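Baskets on the Table: Notes from the Vivimside Toy Library

November is when the toy library starts to feel like the warmest room in the building, and I say that as someone who sits right next to the radiator. The evenings get dark early, the coats pile up on the hooks by the door, and families who only popped in to return a puzzle end up staying until closing time. We love it. Please keep doing it!

A good many of you have asked about the change to the sorting table, so I promised I would put a few words in the newsletter (it has grown into more than a few, as my pieces tend to do).

For years we kept the building blocks in deep plastic tubs with lids. You will remember them if you ever had to carry one. They held a lot, I'll give them that, but a small child could never see what was at the bottom, and so the whole lot went over on the floor every single time, with a crash that made Kojo Gbeho jump at the front desk. The lids cracked. Then the lids wandered off and turned up in odd places, one of them under the piano.

Over the summer Constanza Bustos brought in a few low wicker baskets from her own house, the kind you might put bread rolls in, and set them out on the long table with a white cloth underneath. She wanted to see what the little ones would do. What they did was walk over and start putting blocks in. No instructions, no song, no chart on the wall. A basket with low sides seems to be an invitation all by itself, and I have watched two-year-olds fill one and empty it again for the better part of a morning, perfectly content.

The cloth was Na-rae Hwang's idea and I was doubtful, I admit. White, with children? But it washes at a high heat and comes out fine, and it does two very nice things. It softens the sound, so a dropped block goes thud and not clatter, and it makes the colors stand out. A red block on a white cloth is easy to spot from clear across the room, even for grandparents who have left their glasses in the car (I have been that grandparent).

If you would like to try something like it at home, here is how we go about it.

Start with one basket and one kind of thing. It is tempting to put out everything at once, but a table with a single basket and a handful of blocks gets far more use in our room than a crowded one. Choose a basket that is shallow enough for a small hand to reach the bottom. Run your own hand around the rim and along the weave before you put it out, and trim any loose ends with nail scissors. Smooth rims are kinder to small wrists and also to sweater sleeves, which catch on everything.

Leave the basket empty at the beginning. I used to put a block or two inside to get things going, and Benedicta Bonsu gently told me to stop, and she was right. Let them do the first one.

Ours gets turned every which way by the end of a session, and you needn't straighten it. Just make sure there is plenty of bare cloth on all sides so that there's room to set a block down, change your mind, and pick it up again. For the cleaning up, wicker doesn't care for a soaking. We tip ours out over the sink, go over it with a dry brush, wipe it with a barely damp cloth, and leave it upside down on the windowsill until the next day. The blocks get warm soapy water and a towel. The tablecloth goes home with whoever has the lightest laundry load that week, and there is a sign-up sheet inside the cupboard door if you would like a turn.

While I'm on the subject of the cupboard, our block collection now stands at 219 pieces, up from 202 in the spring, thanks to a very generous bag left by the Agbenyega family when they moved. Kgomotso Mthembu has washed and sorted every one. The solid cubes are on the lower shelf, where the children can get at them, and the arches and long planks are up above. If you find a stray in the bottom of your stroller, please drop it in the returns box by the stairs. It happens to all of us, and there is never a fine for a block.

We could still use more baskets. Low sides, woven, a natural tan or brown if you have it, though we won't turn away a blue one. There's no need to buy anything new; the back of a kitchen cabinet is the first place to look. Leave them at the desk any morning after ten and Kojo will find them a home. Good-sized white or cream tablecloths are welcome too, stains and all, as Na-rae has a way with stains that I can't explain.

The room is open at the usual hours all through November, and the kettle is on from half past nine. Come in, hang up your coat, and pull a chair up to the long table. 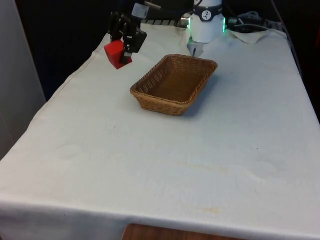 Photo: Benedicta Bonsu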